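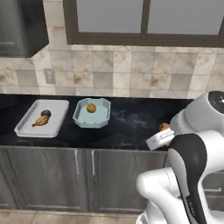 Sweet potato on a white tray, orange fruit in a pale blue bowl (render).

Metholm Cup Match Records

Match data from the Metholm Cup, a regional knockout and group competition for semi-professional football clubs. The set covers 166 matches played by six clubs. It was typed up from referee sheets and club programs, then checked against the league's own results pages where those still exist.

What's in it

matches.csv - one row per match, with home side, away side, ground, half-time score, full-time score and stage.
goals.csv - one row per goal, with minute, scorer code and type (open play, penalty, own goal).
cards.csv - one row per yellow or red card.
grounds.csv - ground names, capacity and surface.

Players appear only as codes. The key is not distributed.

How to use it

The files are comma-separated, UTF-8, with a header row. Join everything on match_id. Minutes in added time are written as 45+2 or 90+3, so read that column as text and split it yourself. Away goals count double only in two-legged ties, and the rule column tells you when it applied.

Known problems

Cards are missing for most of the early group matches. The referee sheets were kept in a clubhouse at Prunon and a lot of them are unreadable.
Crowd figures under 300 were often guessed by the home club. Treat them as a rough guide.
The ground listed as Timmermans Oval changed ends and surface between seasons but keeps a single entry in grounds.csv.
Two abandoned matches are included with the score at the time play stopped. Filter on status if you don't want them. 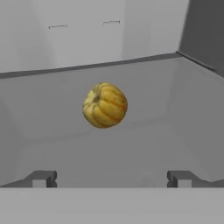 Ribbed yellow melon and a light-grey bin (render).

Changes in this version

Fixed the home and away sides in one semi-final, which had been swapped. Added penalty shoot-out scores as their own columns. Renamed "draw" to "level" in the half-time field.

Licence

Free to use and share for any purpose. Please credit Pritance Football Records. Corrections are welcome through the issue tracker - give the match_id and say where your information comes from.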